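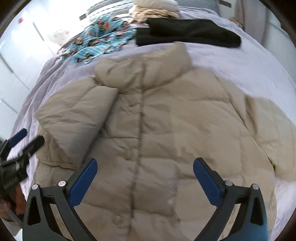
**Ackah Textile Care Standards Group - News**

The group has published a revised cleaning protocol for padded and pile outerwear, replacing the text in use since March. The revision covers garments with synthetic or down fill and garments with a raised pile surface. Coated rainwear remains under the existing document.

The main change concerns drying. The earlier text allowed a single tumble cycle at low heat, followed by hanging. Test data showed that fill in the lower panels held moisture after the shell was dry to the touch. The revised protocol calls for three shorter cycles with a rest period between them, and the garment is turned inside out after the first. Moisture is then measured at the collar, the cuff and the lowest panel. A reading above the limit at any one point sends the garment back for another cycle.

Testing was carried out at the Skekisgate laboratory under Efua Gyamfi. A total of 1,013 garments were processed, and more than 7 percent failed the lowest-panel check under the old procedure. Failures were concentrated in items with wide panels, where fill tends to collect along the bottom seam. Detergent dose had no measurable effect on the result. Spin speed had a small one, and the recommended setting has been lowered for pile fabrics to limit matting. 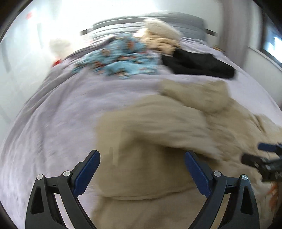
Benedicta Wumbei of Rornex wrote to the group that the longer drying sequence will be hard to fit into a standard shift, and asked whether shops with a single dryer could replace the last cycle with overnight hanging in a heated room. The group's reply is that hanging is acceptable for pile garments without fill. For padded items it was not tested and is not covered.

Storage guidance has also been updated. Padded garments should be stored flat or on broad hangers - vacuum bags are no longer listed as an option for down. Closures should be fastened before washing and opened before drying.

Shops working under the Grevorard contract have seven weeks to adopt the revised procedure. Moisture meters already in service may be kept if their calibration record is current. Questions on meter settings go to Elikem Osei at the Skekisgate laboratory.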